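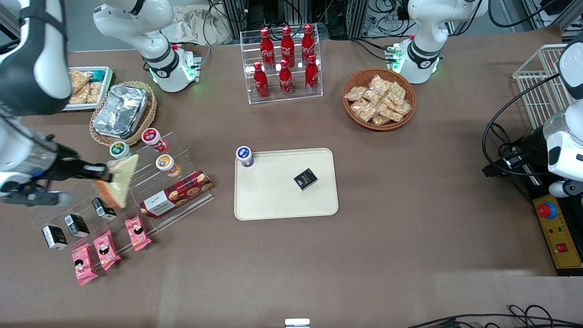 Section 4: Setting Up the Snack Counter

This section covers the Trallura stepped display stand, the two-tier bottle rack and the round baskets. Set up the counter before any food is brought out.

4.1 Placing the stand and rack

1. Wipe the tabletop and let it dry.

2. Put the bottle rack at the back of the table. It holds 6 bottles, 3 to a row. Fill the back row first and turn the labels to the front.

3. Set the stepped stand to one side of the rack, at an angle. Lidded cups go on the upper tiers and boxed items on the lower ones.

Note: Peel the protective film off new acrylic parts before loading them. Clean acrylic with a soft cloth and mild soap only.

CAUTION: Do not lift the stand with items on it. Empty it and lift with 2 hands from the base.

4.2 Baskets and trays

4. Fill one basket with wrapped bars. Keep the pile loose enough that a bar can be taken without spilling the others.

5. Set packaged pastries on the white tray. Foil containers go in a basket with the lid on.

6. Clear a space in front of each basket. Keep the emergency stop button within reach and route power cables away from the food.

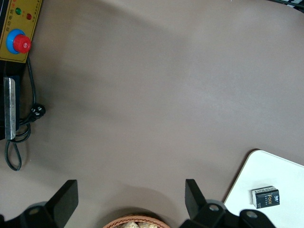
4.3 Restocking

7. Refill when a bottle row is down to its last bottle. Move the older bottles forward and load new ones behind.

8. Replace any basket with broken or lifted wicker. Order from Brukavance under the part name "basket, round."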